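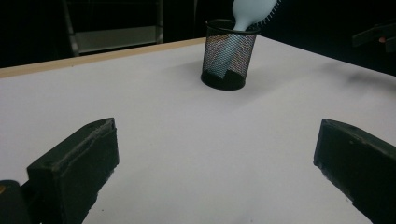
Figure 4. Fingers open, mesh cup ahead on the table.

4.3 Recording the pick by hand

The Clonard hand-held gripper is sold as a tool anyone can teach with in minutes. Allow longer than that. Your first takes will probably be poor, and the Vomumow software will accept them all the same — a green check mark means the file saved, nothing more.

1. Clear the table except for the cup and the item in it. A plain tabletop makes it easier to spot bad takes later.

2. Hold the gripper low, level with the table, with the fingers wide open. Both finger tips and the cup should show in the preview, as in Figure 4.

3. Press Record and hold still for 3 seconds.

4. Move forward at the speed you want from the arm. Sales material says the arm will smooth out a jerky hand. In our tests it copied the jerks.

5. Close on the part of the item that sticks up above the rim. Lift straight up until it is clear of the cup, then move aside.

6. Set the item down, open the fingers and press Stop.

7. Repeat until you have 16 good takes. After every 4, turn the cup a little and change how the item leans.

Note: The Awwad quick-start card asks for 8 takes. That may do if your cup never moves. Ours did, and the arm went on reaching for the old spot.

Note: Scuffs on the finger edges are normal wear. Deep chips at the tips are another matter; see 7.2 before recording with them.

Caution: Do not squeeze hard to "make sure." The arm has no idea you were being careful and will repeat the full grip on whatever it picks up.

Caution: A mesh cup weighs very little. If it lifts or tips with the item, delete the take. Trimming the clip does not remove the bad motion from the training set in Cargate software before the December update.

Play back every take at full speed before going on to 4.4. The automatic quality score is no substitute, whatever the settings page claims.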